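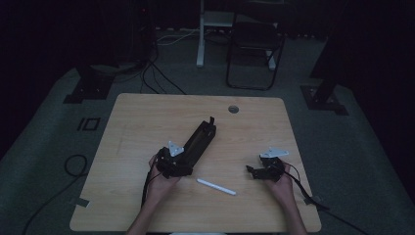

Work table with grommet hole, folding chair behind, carpeted floor.

Room and Furniture Technician (Grade 2)
Flovmont Rooms, Vekemance site
Reference: 516
Closing date: March 3, 2025

Flovmont Rooms supplies and maintains furnished work rooms for short and medium lets. The post covers the upkeep of tables, chairs, carpet and floor cabling at the Vekemance site. The postholder reports to Ruoxi Xia, Site Supervisor, and works alongside Hafiz Govindasamy, who covers the early shift.

Duties

Set out rooms to the plan issued for each booking, including table position, chair count and floor marks.
Inspect tabletops after each let. Record scratches, dents, lifted edges and stains on the surface sheet, with position measured from the nearest corner.
Clean wooden tops with the grain, using the products on the site list only. No silicone polish.
Check that grommet caps are fitted and turn freely. Replace missing caps from stock, matching colour where possible.
Route loose cables along walls or desk legs. Cables crossing a walkway must be covered or taped before the room is released.
Check folding chairs for bent frames and worn feet. Withdraw and label any chair that rocks.
Vacuum carpet and lift tape residue. Floor marks belonging to a current booking are left in place.
Move stands and desks between rooms. Items left on a table by a hirer are not moved without the hirer's agreement.
Update the furniture register, which holds 500 entries.
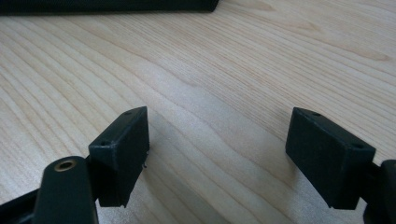

Pale wooden tabletop, matte finish, darker grain towards the right.

Required

Experience of furniture handling, joinery, fitting out or similar practical work.
Able to tell surface marking from natural figure in wood. Hirers have been charged in error for dark streaks in the grain, and the surface sheet has to be reliable on this point.
Able to move tables and desks with one other person.
Clear written English for the register and surface sheets.
Comfortable working in rooms with low lighting. Several rooms are kept dim during lets, and inspection lamps are provided.

Useful but not required

Knowledge of oil and lacquer repair.
Previous use of the Drernico stock system.
A basic course in cable safety.

Hours and terms

Permanent post, full time, on a two-shift rota. The shifts change over at midday with a 60 minute overlap for handover. Weekend work is by agreement and is paid at the higher site rate. Leave may not be taken in the second half of December, when the annual furniture check is carried out.
Safety shoes, gloves and knee pads are issued on the first day. Training in surface inspection is given by Yulan Qian during the first month.

How to apply

Send a CV and a covering letter of no more than one page, quoting the reference, to Xuelian Ding at the Vekemance site office. The letter should describe one piece of furniture you have repaired or maintained, the fault found and the method used.
Shortlisted applicants will be asked to complete a practical test on site: one room set out from a plan, and one surface sheet filled in for a wooden table. Travel costs are refunded against receipts.
Questions about the duties should be addressed to Ruoxi Xia.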